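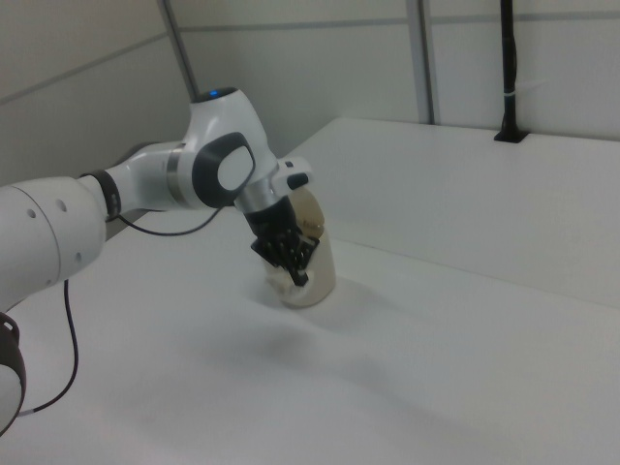

*A translucent beige cup with white, fluffy material in the bottom*

A **tumbler**, in the household sense, is a drinking cup without a handle, foot or stem. Most are cylindrical or slightly tapered, wider at the rim than at the base. The word is used for glass, metal and plastic cups alike, though in British shops "tumbler" on its own usually means glass, and the plastic kind is sold as a beaker, picnic cup or bathroom cup.

## Shape

The taper has two uses. It lets cups be stacked one inside another, and it allows a moulded cup to be drawn cleanly off its core during manufacture. A cup with too little taper will jam when stacked, particularly if put away damp. Some makers add a small step or ring of ribs inside the base so that the cup above rests on it and leaves an air gap.

The rim is either rolled or plain. Rolled rims are stiffer and are usual on thin disposable cups. Plain rims are found on thicker, reusable ones and are easier to clean.

## Materials and colour

Translucent cups are commonly made from polypropylene, which is naturally milky and takes pale tints well. Polystyrene and various copolyesters are used where a clearer wall is wanted. Tan, smoke and amber tints hide tea staining better than clear or white plastic. A translucent wall also lets the contents be judged from the side, which has made such cups popular for storage as well as drinking.

Printing is normally kept small and placed near the rim or under the base. It may give a maker's mark, a capacity or a washing symbol. Marks printed on the outside wear away with repeated washing, while moulded marks last as long as the cup.

The Luvex range, made by Greco and designed by Ermanno Marchetti, was typical of the stacking bathroom cup. It was sold in 2 sizes and listed in the trade catalogue as pattern 1073. The first run was 3000 cups. A later version by Italo Fiore kept the outline but had a thicker base, after complaints that the original tipped over easily when empty.

## Other uses

Tumblers are often kept in use long after they have left the kitchen. In bathrooms they hold toothbrushes, cotton wool or cotton buds. On desks and workbenches they hold pens, brushes and small parts. Soft filling such as wadding is sometimes put in the bottom to protect fine tips or to stop light items rattling – it should be changed when it becomes dusty or damp.

Closard, a supplier of household storage, sold a push-on lid for cups of this type under the name Bomwood. The lid fitted a rim of 90 mm and was discontinued when the cup sizes changed.

## Care

Plastic tumblers are washed by hand or on the top rack of a dishwasher, depending on the material. Abrasive pads scratch the surface and make a translucent cup look cloudy. Cups that have held cosmetics, glue or paint are not returned to use for drinking.

## See also

- Beaker (drinkware)
- Cotton wool
- Toothbrush holder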